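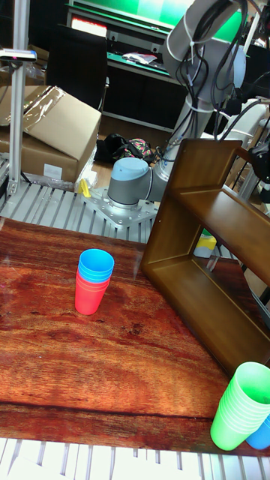
Nesting is an insertion task and ought to be taught as one, Imtiaz Selvanayagam remarked before the second demonstration at Gerketti, and most of the trouble people have with it comes from treating it as pick and place. These notes follow that order of ideas. They are for students who attended the open day on March 21, 2018, and for those who will work from the notes alone.

Handout: Manipulation of thin-walled objects
Visit to Gerketti, Tuncer Hall

1. Layout of the cell

The arm is mounted behind the table. Its base joint is bolted to a metal plate with a pattern of holes, and the plate rests on a platform of slotted aluminum extrusion. Extrusion lets a fixture be moved along the rails and clamped again without drilling. The price is that any shift of the plate changes the position of the base relative to the table, and the calibration has to be repeated.

The tabletop has a strong wood-grain pattern with dark streaks and knots. Consider what that does to a segmentation method based on color alone. The red cups are close in hue to the reddish-brown parts of the surface. The blue and green cups separate well. A threshold tuned on blue will say nothing useful about red.

The small shelf unit on the right of the table is glossy, stands at an angle, and is open through the front. Angled placement matters for planning: a straight approach along a table axis meets a side panel before it reaches the space between the boards.

Cables run outside the arm, bundled with ties, with a loop left at the upper joint. The loop is slack for joint rotation. Before any new motion program, check that the loop can't catch on the shelf at the far end of the planned travel.

2. Terms used on the day

Nest: one cup seated inside another of the same taper.
Rim pitch: vertical distance between neighboring rims in a nest.
Seat: the depth at which the taper or an inner step stops further travel.
Jam: contact on opposite sides of the wall at different heights, so that pushing harder increases friction faster than it increases travel.

3. The two demonstrations

The first demonstration was placement on the shelf. The target pose was taught by hand, and the Gimer controller planned between taught points. Speed was limited to 200 mm/s for all motion with visitors in the room. The presenter moved the approach point closer to the upper board in steps until the planner refused the path, and then showed the refusal on the log. The refusal came from the collision model of the shelf, which had been padded on all sides.

The second demonstration was nesting. The sequence was:

Approach above the receiving cup with the axes aligned.
Descend under position control to a height just above the rim.
Switch to force control and search in a small spiral.
On loss of vertical contact force, continue down.
Stop at the seat, release, retract straight up.

The fourth step confused several people. A drop in force during the search means that the lower edge of the moving cup has found the opening. A rise in force after that means either the seat or a jam, and force alone does not tell the two apart. Travel does. If the rim pitch is known, the expected depth is known, and a stop short of that depth is reported as a jam.

Mixed colors in one nest make the boundary between the two groups easy to locate with a camera. A tall nest of a single color is harder. The rims form a ridged band and the edges repeat at equal spacing, so an error of one full pitch looks nearly the same as a correct match - the estimate is wrong and the residual is small.

4. Points raised in discussion

Why use six joints for a task with an axis of symmetry? A round cup does not fix the rotation about its own axis. That rotation is free and can be spent on keeping the wrist away from the shelf or on reducing cable twist.

Is the wall of a plastic cup stiff enough for force control? It deforms under grip, and the opening becomes slightly oval. The grip should be low in force and placed away from the edge being inserted. One visitor asked for a figure. None was given, as it depends on the cup.

Should the padding on the shelf model be reduced? Only after the position of the shelf has been measured in the base frame. Padding covers the error in that measurement.

5. Exercises

(a) Draw the contact forces on a tapered cup entering another at a small tilt. Mark the condition for a jam in terms of the friction coefficient and the insertion depth.

(b) Write the stop condition for the nesting sequence using both force and travel. State what the program does in each case.

(c) Propose a way to detect a one-pitch error in a single-color nest. A second camera is allowed.

(d) For the Fleltilia project groups: list the frames needed to place a cup between the two shelf boards, and mark which of them change if the base plate is moved along the rails.

Bring (b) on paper. Project reports that use the nesting sequence are due in August, and the force logs should be attached as plain text files with units in the first row.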